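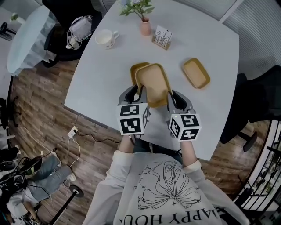
Ruxandra Nedelcuさんからは、リアのキャリパーが片側だけ戻らないのならパッドの減りより先にスライドピンを疑ったほうがいい、という返事をもらいました。以下、元のメールを引用してから続きを書きます。

> 件名: [Ekpo-ML] リア左だけ引きずる
>
> Danjuma Wikeです。
> 先日から左後ろのホイールだけ熱くなります。
> パッドはLonumの普及品で、交換してから3000キロ走りました。
> 左の内側だけ残りが少なく、右はほとんど減っていません。
> サイドブレーキのワイヤーを緩めても変わりませんでした。
> キャリパーごと替えるべきでしょうか。Ploltbergのリビルト品なら
> 在庫があるそうです。
> ------

Wikeさん、みなさん

うちの車も同じ型で、走行が少し多いだけなので参考になると思います。去年、まったく同じ減り方をしました。内側だけ減って外側が残る場合、ピストンは押しているのに本体が横に動いていないことが多いです。Ruxandraさんの言うとおり、まずピンを抜いてみてください。

私のときは下側のピンが固着していて、手では回りませんでした。ブーツに小さな裂け目があり、そこから水が入って錆びたようです。上側は問題なく動きました。ピンとブーツのセットはLenddenの通販で買いました。品番の末尾が209のものです。末尾が11のものは見た目が似ていますがフロント用で、私は一度間違えて返品しました。

作業の順番ですが、タイヤを外したら最初にブレーキホースを針金で吊っておくこと。キャリパーをぶら下げたままにしないでください。ピンは上下で形が違うので、外した順に分けて置きます。私は浅いトレーを使っています。目立つ色のものだと、車の下に置いても見失いません。左右を同時にばらすなら、片側ずつ別の入れ物にしたほうがいいです。グリスは必ずゴムに使えるブレーキ用を。普通のグリスだとブーツが膨らみます。 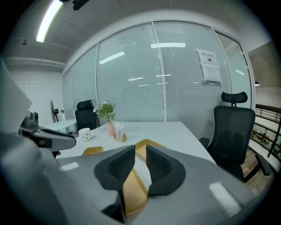
ピストンのほうも一応見てください。この型はサイドブレーキの機構が入っているので、戻すときは押すのではなく、専用工具で回しながら入れます。最後にピストンの溝とパッド裏の突起を合わせます。ここがずれると、それだけで引きずります。前回の交換のあとから症状が出たのなら、この可能性もあります。

回しても重いままならキャリパーの交換です。リビルト品については、Ploltbergのものは使ったことがないので何とも言えません。コアの返却が必要かどうか、送料がどちら持ちかは先に聞いておいてください。うちの近くの店では返却なしだと4割増しでした。

それから、ワイヤーを緩めたとのことですが、キャリパー側のレバーがストッパーに当たるところまで戻っているかも見てください。ワイヤーが緩んでいてもレバー自体が渋いと同じ症状になります。

エア抜きはホースを外さなければ不要です。パッドは片減りしているので、直ったら左右とも新品にすることを勧めます。ディスクの厚みは測りましたか。まだなら数値を教えてください。

> 追伸: 7月の車検までに直したいです。

ピンだけなら半日で終わります。部品は早めに頼んでおいてください。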